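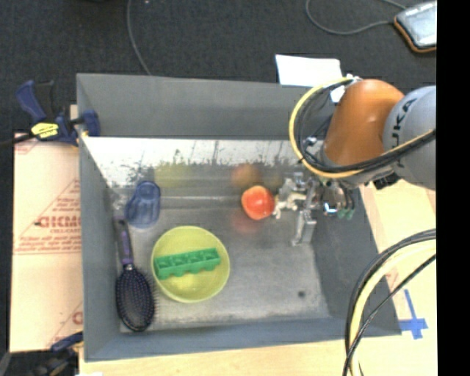 Fruit and Its Containers: The Widton Gallery

Every September the apples come in faster than anyone in Widton can eat them, and every September we discover that we own plenty of apples and very little to put them in. This page collects the bins, bowls, crates and shelves that got us through the last round, plus some of the fruit. Captions were written in one sitting, mostly after lunch. Click any thumbnail for the larger version. The larger version is not much larger.

The big gray bin
Tall sides, wide open top, scuffed floor. It has the charm of a parking garage and holds up about as well. The lower part of the wall is shiny enough that a single apple gets a blurry orange-brown twin, which is flattering if you're an apple and confusing if you're sorting them.

Red-orange, with a yellow patch
The lighter patch near the top is a selling point or a defect depending on who is holding the price gun. We have argued for both on the same afternoon. It tastes the same all the way around.

The yellow-green bowl
A color that goes with no fruit except a lime, and we don't grow limes. It was bought for the kitchen, rejected by the kitchen, and has been in service with the apples ever since. It also turns up as a smudge in anything polished nearby.

The Irkex crate
Billed as stackable. It does stack, provided you only have one. We ordered 10, and the remainder are now a shoe rack, a step for reaching the top shelf and a home for extension cords.

Sorting table, 7 a.m.
Large apples go left, small ones go right, and anything with a hole in it goes in the cider bucket. By 9 a.m. the definition of "large" has slipped quite a bit and the cider bucket is doing very well.

Scale, with opinions
Reads 39 pounds for a full crate, and 39 pounds for the same crate with a good handful taken out. We've written to the maker. In the meantime every crate weighs 39 pounds, and the bookkeeping has never been simpler.

The Skirkier shelf
Came flat with a bag of bolts and a leaflet that showed a smiling person putting it together alone. Ours took most of an evening and leans slightly toward the window - the round fruit goes at the wall end.

Bruised, but only on the one side
The turn-it-around method of display. Works at the market stand, works in a fruit bowl, does not work on anyone's grandmother.

Jin, late variety
Jin is the name on the tag, and it's the last to ripen. The skin is tough, the flavor is excellent, and it keeps until spring if you keep your hands off it. Ours have never made it past the holidays, so we're taking the spring part on trust.

Newspaper wrapping station
Each apple gets its own sheet. This takes three times as long as it should, because all of us stop to read. We're now well informed about the tire sales of two summers ago.

Cider bucket, later
Almost 150 apples went in before anybody thought to ask whether the press was working. It was not. Applesauce was had by all.

Empty crates, back of the shed
Rinsed, turned over and left to dry. One still had an apple in the corner when we came back for it, and we have agreed not to discuss that one.

Prints of anything on this page are available at the stand for a donation toward new bins. Allow 30 minutes, as the printer is in the same room as the pie.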